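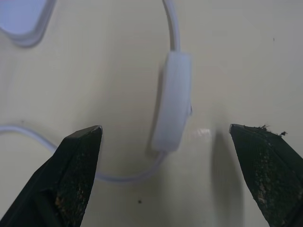 Not another crossover round, one reader wrote under our last post, you people can't finish the ones you start. Fair enough. We've read that comment a few times and we don't have a great comeback, so take it as your first piece of information about this project.

Grurkar Junction Round 3 - Call for Writers, Beta Readers and One Archivist

Grurkar Junction is a shared-world fan fiction project. The setting is a run-down branch line where characters from other shows, games and books turn up and have to get along with the locals, and with the engines, which talk. Round 1 had 130 sign-ups. Of those, 83 turned in a story. Round 2 went worse and we'd sooner not print the number. You will hear other projects describe themselves as a family. We are a mailing list with a style sheet.

What we want

Writers. One finished story each, any rating up to Teen, script format or prose. Crossovers are welcome but the guests have to do something besides arrive and be amazed. We have a drawer full of stories in which a visitor steps off the train, meets every single engine by name, and goes home. Please don't send us another one. If you write in script format, keep the speaker's name the same all the way through. You would think this didn't need saying.

Beta readers. Four or five stories each over the round. We want people who can tell a writer that chapter two is dull and still be on speaking terms by Monday. If your feedback is usually "loved it!!" that's kind of you, but the comment section is open to everybody and you don't need to apply for it.

Archivist. One person. You'd be moving the old stories off the Clurnar boards, where half the links are dead and the other half go to somebody's recipe blog, and into the new index. It's dull work. We have no idea how long it will take, and you should be wary of anyone in the group who gives you a figure.

What you get

No money. Your story goes up in the archive under whatever pen name you like, and you keep it - post it elsewhere the same day if you want. There was talk of a printed collection through Farnier Press. There has been talk of that for as long as the project has existed, and we'd advise you not to join on the strength of it.

You also won't get "exposure." The archive is read mostly by the people who write for it, plus a few loyal readers who never sign up for anything and complain about the commas.

About the Fankhauser stories

Every round somebody asks to continue the Fankhauser arc (the missing signal box, the duke, the second duke). It is closed. It doesn't make sense, it didn't make sense at the time, and three different sequels have made it worse. New stories may mention the signal box in passing. They may not explain it.

How to apply

Send 300 words of your own writing to the Round 3 inbox, pasted into the message, no attachments. It can be old work and it can be from another fandom. Tell us which role you want and which days you're usually online. Beta applicants, send a paragraph of criticism on any story in the Round 1 index instead. Mods' stories are allowed, and we'll try not to sulk.

Don't send a list of everything you plan to write. Plans are easy, and our folder of ten-part outlines with no part one is large enough.

Sign-ups close at the end of September. Drafts are due eight weeks after that, and we do mean it this time, although we said so last time too. Replies go out to everyone, yes or no.

- The Grurkar Junction mods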